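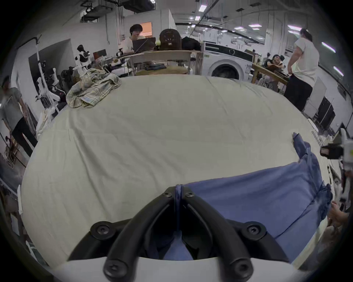

Folding shirts on a big table

For years I folded laundry on the bed. The mattress sinks where you lean on it, the pile slides toward the dip, and by the end my back hurt. In February I started folding on a table with a sheet over it, and I've kept at it long enough to write down how I do it.

The table needs to be big. A shirt laid out with both sleeves open takes up more room than you expect, and you still want somewhere to put the things you haven't gotten to yet. I cover mine with a plain pale sheet. Bare wood can snag a thin knit, and a light color shows me lint and loose threads. A cream sheet also makes it easy to see where a blue shirt ends, so I can tell if a hem is turned under. The sheet does wrinkle and creep while you work. I pull it straight between shirts and don't worry about it otherwise.

Before I lay anything out I push the rest of the wash to the far end of the table. I used to keep the pile in the basket on the floor and bend down for each piece. Now it all comes up at once. Plaid shirts go last because I like to line up the checks, and that takes me longer than the folding does.

Finding the corners

The slow part of any shirt is the beginning, when it's a lump. My aunt, Randi Björklund, worked 2 winters in the linen room of a hotel in Pusholm, and she taught me to stop shaking things. I used to grab a shirt anywhere and snap it in the air. Half the time it came down with a sleeve inside itself and I had to start over.

Her way is to leave the lump on the table and look for an edge. Any edge will do, but the bottom hem is best because it's long and it has a corner at each side seam. Pinch the hem between finger and thumb and slide along it until you get to a seam. Hold that. Then find the other seam with the other hand and move your hands apart. Most of the shirt will follow. What's left is usually one sleeve standing up or folded under, and you can lay that down at the end.

Soft fabric makes this harder. A stiff cotton work shirt almost opens by itself. A soft one twists into a rope as soon as you pull, and if you pull harder the rope gets tighter. Let go, flatten that bit with your palm, and take hold again closer to the edge. I pinch as little cloth as I can. A big handful leaves a crease right where I don't want one.

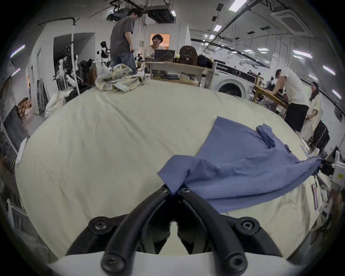
Two pairs of hands

Shirts go faster with a second person, up to a point. One takes a corner in the middle of the table, the other takes a corner out to the side, and the cloth gets stretched on the diagonal between them. That pulls out most of the crumpling in one go. Then you both move to the straight edges and square it up.

The point where it stops going faster is when both people start folding. Arvid and I tried it one Friday evening with a full load and kept folding toward each other. Now one person opens the shirts and the other folds. We trade when somebody gets bored.

Sheets are different and always need two people in my house. I've watched the videos about fitted sheets. Mine still go in the closet as a ball.

The fold I use

Shirt face down, collar away from you, buttons done up at the top and at the middle. Smooth it from the center out to the side seams. Fold one side in toward the middle, lay the sleeve straight down along that fold, then do the same on the other side. Bring the bottom up to just under the collar, or fold it in thirds if your shelves are shallow. Turn it over and press down once with a flat hand.

I skip the middle button on T-shirts, obviously. For T-shirts I also skip the smoothing unless it's one I wear to work.

Jeans don't need the sheet or the big table at all. I fold them in half lengthwise, then in thirds, and set them on whatever is nearby. If your washing machine is in the same room as the table, do the jeans first, right out of the machine, and get them out of the way.

Things I stopped doing

I stopped using the plastic folding board. It made nice squares, but it was sized for somebody with narrower shoulders and my sleeves always stuck out. Märta Løken has it now and likes it.

I stopped letting the clean pile sit overnight. A shirt that spends the night in a heap has to be ironed, and I'd much rather spend the time folding it warm.

I stopped sorting by person before folding. It felt organized, but it meant handling everything twice. Stacks get made as the folded shirts come off the table, and everyone picks up their own.

I still haven't settled on what to do with socks. At the moment they go in a bag on the end of the desk until someone runs out. If you have a way that works, leave it in the comments, and please keep it to methods that don't involve buying little clips.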